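Ukness Releases Grasp Planner Update Aimed at Cluttered Bins

22 June 2023

Ukness has released a new version of Flimik, its grasp planning software for robot arms, with changes meant to help arms pick single objects out of bins where items lie against each other or against the walls.

The update, version 4, went out to existing users this week. It replaces the part of the program that decides where an arm should place its fingers, and it adds a recording tool that lets engineers step back through a failed pick to see what the software was working from when it chose its move.

Flimik runs on an ordinary workstation connected to the arm controller. It takes in depth readings of the bin, proposes a set of possible grasps, throws out those the arm cannot reach without touching something it should not, and ranks what is left. The arm then tries the grasp at the top of the list. If the fingers close on nothing, the software takes a new reading and starts again.

In earlier versions, the ranking step looked mostly at the shape of the object under the fingers. The company said that worked well for items in the middle of a bin but poorly for items near an edge, where a grasp with a high score often could not be carried out because a finger would have met the wall on the way down. The arm would stop, back off, and frequently pick the same grasp a second time.

The new version checks the whole path of the fingers before it scores a grasp. It also keeps a short memory of failed attempts, so a grasp that has just failed is marked down until something in the bin has moved.

Ukness tested the change on a set of 258 household items and toys, chosen to cover a range of sizes, surfaces and weights. The company ran 2471 pick attempts in all, split between the old planner and the new one. It said the new planner repeated a failed grasp far less often, and that most of the improvement came from items lying within a finger's width of a wall. It has not published a full breakdown of the results but said one would be posted with the technical notes in October.

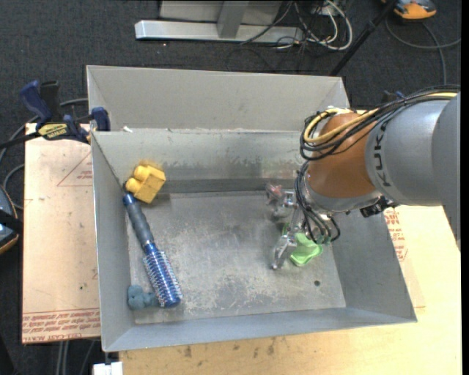 Shiny and see-through items remain a problem. Depth sensors often return gaps or false readings from clear plastic and polished surfaces, and the planner can only work with the shape it is given. Version 4 fills small gaps by guessing from the surface next to them, and it lowers the score of any grasp that depends on a guessed area. Ukness said this cut down on fingers closing on empty space, but that some clear objects are still left in the bin until last, or are not picked at all.

Brushes, soft toys and other things that change shape when squeezed were also among the harder items. For these, the update adds a setting that slows the closing of the fingers and watches the current drawn by the gripper motor. The setting is off by default. The company recommends trying it at low speed first, as the right threshold depends on the gripper.

The recording tool may matter more to some users than the planner itself. Each attempt is saved as a single file holding the depth reading, the list of grasps considered, the scores given to them, and the joint positions of the arm through the move. An engineer can open the file later, change a setting, and have the planner rank the same grasps again without running the arm.

Adebisi, a parts supplier that has used Flimik since its second version, had early access to the update. The firm said the recordings had already led it to a calibration error that had been blamed on the planner. The sensor had shifted slightly on its mount, and the arm had been reaching more than 3 millimeters to one side of where the software expected. After the mount was tightened and the sensor calibrated again, the firm said, the misses it had been logging on small parts stopped.

The files are large, and Ukness advises users to keep only failed attempts unless they have storage set aside for the purpose. A filter for this is included.

The update also changes how bins are described to the software. Users previously had to enter a bin as a plain box with straight sides. They can now enter sloping walls and a floor narrower than the opening, or load a drawing file. An arm reaching into a bin with slanted sides has more room near the top than the old box model allowed for, and the company said some reachable grasps were being thrown out for that reason. Existing bin files will load without changes, but they will still be treated as plain boxes until they are edited.

Version 4 does not add support for moving conveyors, which a number of users had asked for. Ukness said the path check takes too long at present to be used on objects in motion. Work on a faster check is under way, with no release date set.

The update drops support for the Hurkine interface, an older link used by some sites to pass commands between Flimik and the arm controller. Sites that still depend on it can stay on version 3, which will continue to receive fixes through October. A conversion script for Hurkine command files is included in the download, although the company said custom commands will have to be moved over by hand.

There is no charge for the update for users with a current license. Those running versions older than 3 will need to install that version first and let it convert their settings before moving up. Ukness recommends making a copy of all calibration files beforehand and running a fresh calibration once the installation is complete.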